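Progress update — Illmont demo day
To: Mallet program office
Period: through end of December

Short one this time, the full numbers come with the quarterly.

Open day went ahead Monday at the Illmont site. 29 signed in, mostly from Bostdale plus a few from the county workforce board. Ran 2 sessions, morning and after lunch. The first started 20 minutes late — parking, then the sign-in sheet. Second one on time.

Format same as in the proposal. Short talk, then the hand-held gripper stations, then questions. Household tasks only, nothing industrial. Tissue pull was the one people kept coming back to. Thin, soft, easy to miss with the fingers. Good way to show why we need so many tries of the same small thing before any of it is usefull for training.
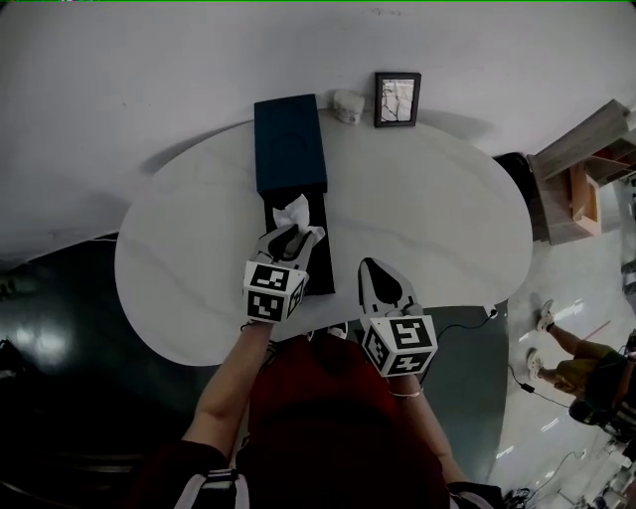 Tissue task at the white table, one gripper closed on the tissue.

Visitors wanted more time on the grippers and less talk. Fair. Talk gets cut for the next one. Several asked how the marker cubes work and we didnt have a handout, so that's being written now, one page.

Collection: 200 usable recordings this period, on target. Sallivex sorting tool is in use for all of them. Still slow on long files, ticket is open with them.

Spending: on budget except printing, slightly over. Can absorb it.

Problems: room too small for both groups if we grow. Bostdale has offered their hall — no cost, but we would have to move the tables and shelving. Need a yes or no from your side before we book.

Next: handout, shorter talk, second tissue station so the line moves. Date for the next open day once the hall is settled.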